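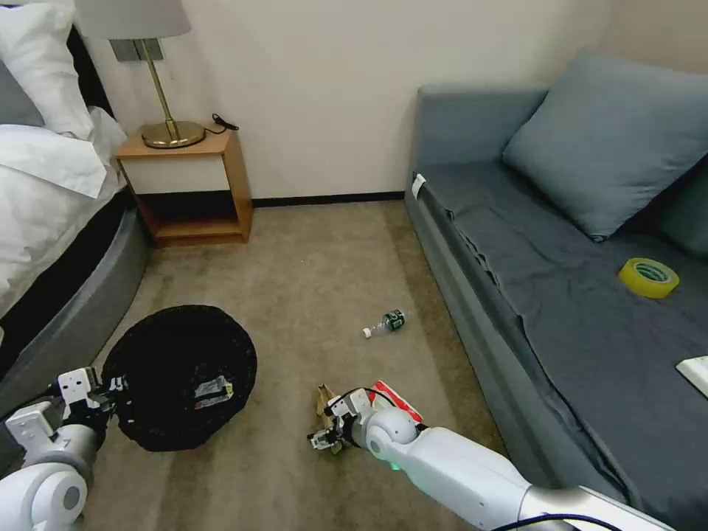
Bedroom set at Folon, Kondthorpe: grey bed, lamp and nightstand, sofa bed to the right.

Visit to the Folon open day, Kondthorpe, Fri 5 April

Quick notes, typed up on the train, so excuse the order.

Doors at ten, small queue. Badge, tea, straight through. The Folon building is bigger inside than it looks from the road. Ground floor is fabrics and offices, room sets are upstairs. We were let round in groups of 4 and told to sit on anything we liked. Did so.

Best bit for me was the bedroom, set 207. Done up like a hotel room, beige carpet, cream wall, dark skirting. Nothing flashy. The bed is the thing. Grey upholstered frame with a big curved edge, no corners to crack a shin on, and a dark band along the bottom where it meets the carpet. White bedding, plump white pillow and a smaller grey one. I'm told the curve is the expensive part to make and they had three goes at it before they were happy. The last version was only signed off in January.

Nightstand is small. Honey-coloured wood, white front, open shelf underneath. Would take a book and a glass with the lamp on top but not alot more. Lamp is lovely, brass stem and round brass base, light grey shade. Cable was in a coil on the top next to it. I asked about a hole at the back for the wire and was told "being looked at". Every nightstand maker says this.

Sofa bed. Grey-blue, pushed up against the wall, with a dark grey-blue sheet over the cushions and hanging down at the front. Bit creased. Pillows in much the same colour, one of them huge. Still had a little white tag on the armrest, and a roll of yellow packing tape on the seat, water bottle on the carpet. Very much a working showroom, which I prefer, you see the stuff as it would be in a house.

Sat on it for a good while. Firm. Good for a guest for a night or two, I wouldn't want a week. Didn't get to see one folded out, ran out of time, they'd promised a demo after lunch and my train was at 2. Covers come off for washing apparently. Price not given, "on request", always annoying.

Other rooms, very quickly. Panicker had a desk and shelving set next door, neat, a bit dark for me. Zunow had the lighting corridor and that was packed, couldnt get near half of it. Came away with 3 leaflets and no samples.

Lunch was soup and rolls, decent. Parking looked awful, go by train, it's a short walk from Kondthorpe station and mostly flat.

Still to do: email Folon for the sofa bed price and the fabric card, ask if the bed comes in anything but grey, and find out the depth of that nightstand as I forgot my tape measure.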